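Kit on trial: the Serton tabletop arm

Those of you who came along to our open evening in Gorkidville last spring will remember a good deal of grumbling about the price of small robot arms, and I was one of the loudest grumblers, so it seemed only fair that I should be the one to take the Serton starter kit home when Rarkmont offered our group the loan of one. I have had it for 37 days now and I'm rather fond of it, though I do have a few complaints, which I'll come to.

The kit costs £1,506 with the wrist camera included, and for that you get the arm, a gripper, a clamp for the table edge and a printed manual (a proper one, with an index!). Putting it together took me most of a wet afternoon. The manual promises 10 steps and that's fair enough, although step 4, where you feed the camera lead back through the wrist, really wants a second pair of hands and a lot more patience than I had left by then.

The camera is the part I expected to dislike and ended up using the most. Its focus is fixed, and very close work suits it far better than looking across the room, so don't expect much from it until you bring the arm down towards the table.
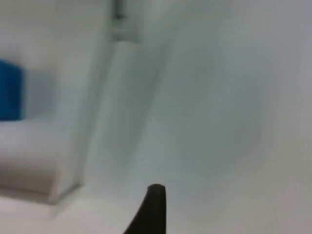
The wrist camera's view, with the tip of one gripper finger at the bottom.

Picking things up is where most of us will begin, and I'd suggest you start as plainly as you can, with one object and plenty of bare table. My own first attempts were made over a patterned cloth and I got into a dreadful muddle judging distances. With a blue cube on a white surface there is no mistaking what you are steering towards, and you can judge the gap between the fingertip and the near side of the cube before you commit yourself. I found it helped to stop at about that point, take my hand off the controls, and then carry on at the slowest speed setting.

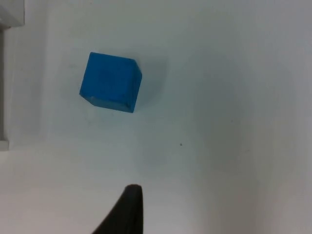 Software is the weaker side of things, I'm afraid. The Olteanu control program that comes with the kit does everything it should, but the menus are a maze and it forgets your speed setting each time you close it. I have written to Rarkmont about this and had a very civil reply saying it is on their list. The loan kit is with me until the end of April, and after that it can go to any member who'd like a turn, so do drop me a line if you have a sturdy table and a bit of room.

Recent items
Gripper pads: which ones last?
A beginner's evening with stepper motors
Members' sale: parts and spares
Notes from the Gorkidville open evening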